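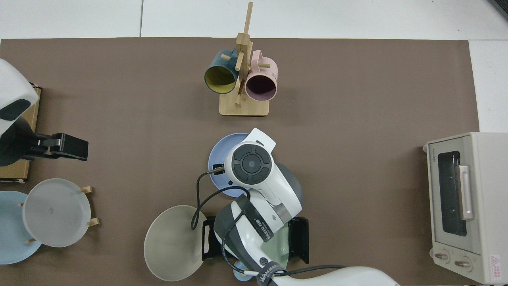
My supervisor's first reaction to this topic was that a survey on how people drink their coffee would tell me what people like to say about themselves, and very little about what ends up in the sink. Fair enough, and I thought about that a lot while I was writing the questions.

Home Projects Student Work Archive Contact

Paper Cups and Good Intentions: a term project on reusable mugs

34 shares 6 comments

So my project started with a discount. The coffee bar in the Goossens building takes a bit off the price if you bring your own mug, and I wanted to know if anybody does it. I drink there most mornings and I forget my mug constantly, so I had a personal stake in this.

I did the project in two parts. First I put a short survey online through Neneo and left it open through February. I was hoping for 700 answers (way too hopeful!) and closed it when I got to 100, which was the minimum for my course. Then I went and sat near the register at the Goossens bar for 4 mornings with a notebook and a tally sheet, and I did the same thing at Postemar, the bigger place by the bus stop that gives no discount at all.

The survey made us all look great. Most people said they own a travel mug and more than half said they use it "often." My tally sheets told a different story – at Goossens it was a small minority, and at Postemar I had whole half hours without a single mark in the mug column. I'm not going to pretend my supervisor wasn't a little pleased.

What I liked best were the comments at the end of the survey. People kept bringing up washing. There's no good sink on the second floor, the lid smells, the mug leaks in the bag, it doesn't fit under the machine. Price hardly came up. One person wrote that they'd happily carry a mug all day if there was somewhere to rinse it, and after that I started seeing sinks (and missing sinks) everywhere.

There are problems with my numbers. I only went before 10 a.m., so I missed the afternoon crowd completely. At Postemar the line got so long on 2 of the mornings that I'm sure I lost track of a few people. And I knew some of the customers, who waved at me and then probably felt watched.

If I did this again I'd skip most of the survey and ask the coffee bar to put up a rinsing station for a month, then count before and after. Clanska, the company that runs the vending machines, already has one in the library basement, so it can be done. I've emailed them and I'm still waiting to hear back.

Related projects
Who Uses the Bike Racks in Winter?
Lunch From Home: a Food Diary Study
Library Noise After 8 p.m.
Where Do the Lost Umbrellas Go?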